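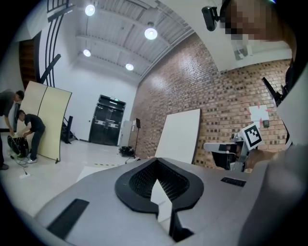 *Exposed brick and a beamed white ceiling at our Gosham room.*

**Prirnico opens its Gosham room for table setting and tidying days**

Monday, August 21, 2023 – I'm so happy to share this one! Starting in September, Prirnico is opening its big room in Gosham for small group days on setting up and clearing a table. We've got 926 square feet to spread out in, and each session runs 55 minutes.

I love a table with a bit of life on it – a book, some artificial flowers in a little white pot, maybe something plush and blue for the kids. Bring your own bits and pieces, and we'll play with where they go (and where they end up afterward).
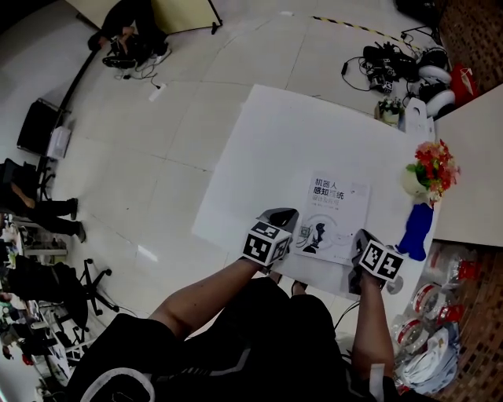 **Do I need to bring fresh flowers?**
Artificial ones are fine, and they'll last you through every session.

To book a spot, write to Hermenegildo Serrano at Prirnico, Gosham.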